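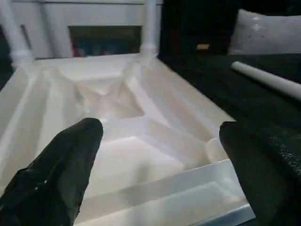
Intro to Furniture History
Handout 5: Bending Wood
Instructor: Sneha Ahuja

Last time we stopped at joints, and a few of you asked why anyone would want a chair with hardly any joints at all. Great question, and it gets us straight into my favorite part of the course!

Start with steam. Heat and moisture soften the stuff that holds wood fibers together (it's called lignin, and yes, you need to know the word). While the wood is soft you can push it around a form, clamp it, and let it dry in its new shape. Boat builders and barrel makers knew this long before chair makers got serious about it.

The trouble comes on the outside of the curve. Wood squeezes pretty well but it hates being stretched, so the outer face splits. The fix is a metal strap held tight along that face, with stops at both ends, so nearly all the bending happens by squeezing the inner side. Such a simple idea, and it opened up tight curves that used to crack over and over.

Terms for the quiz
Lignin
Green wood (freshly cut, still full of water)
Springback: the bend opens up a little when the clamps come off, so makers overbend on purpose
Lamination: thin layers glued together over a form

Beech, ash and oak all bend nicely. Kiln-dried boards are much more stubborn, as Vivek Kanaujia's group found out with their 2 test strips!

For next class, sit in a chair you like and sketch it from the side, then again from underneath. Mark every spot where you think one part ends and another begins. Rough sketches are fine, and please bring a pencil, we'll be drawing over them.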